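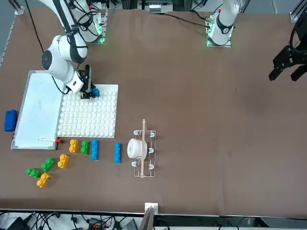

The two-armed setup at Pladton, with a block at the pegboard.

Most of the working day at Pladton goes into moving toy blocks. An operator sits a few steps from the table with a control handle in each hand, and the arms copy what the hands do. Every run is recorded and later used to train the software that will drive the arms without a person.

The operator we spoke to has done the job for 19 months and asked not to be named. Before that she packed orders in a warehouse in Jenau.

"People think it's like a video game," she said. "It's slower than that. You can't feel the block. You have to judge by eye when the fingers have it, and for the first two weeks I judged wrong all the time."

The block task sounds simple: pick one up from the cloth and put it on the studs of the pegboard. She said the picking up is easy. Pressing down straight is the hard part, and a block that lands between two rows has to be lifted and tried again.

Those second tries stay in the recordings. "I used to stop and start over when I missed," she said. "They told me to keep going and fix it. If the arm only ever sees perfect runs, it has no idea what to do when it's a little off."

The target for the block task is 3000 runs. The count stood at 1263 when we visited in December. Blocks are scattered by hand between runs, and operators are told not to tidy them into lines.

She has also tried guiding an arm by holding it and moving it directly, at a workshop run by Laizer. She found it quicker to learn – "you just push it where you want it" – but tiring on the shoulders, and awkward with two arms at once. Pladton uses the handles for nearly everything now.

Her shifts are split into short sessions with a break after each, a rule she likes. "Your hands get lazy before you notice," she said. "Then the robot learns lazy."

Next on her list is a dish task, which she expects to take most of the winter.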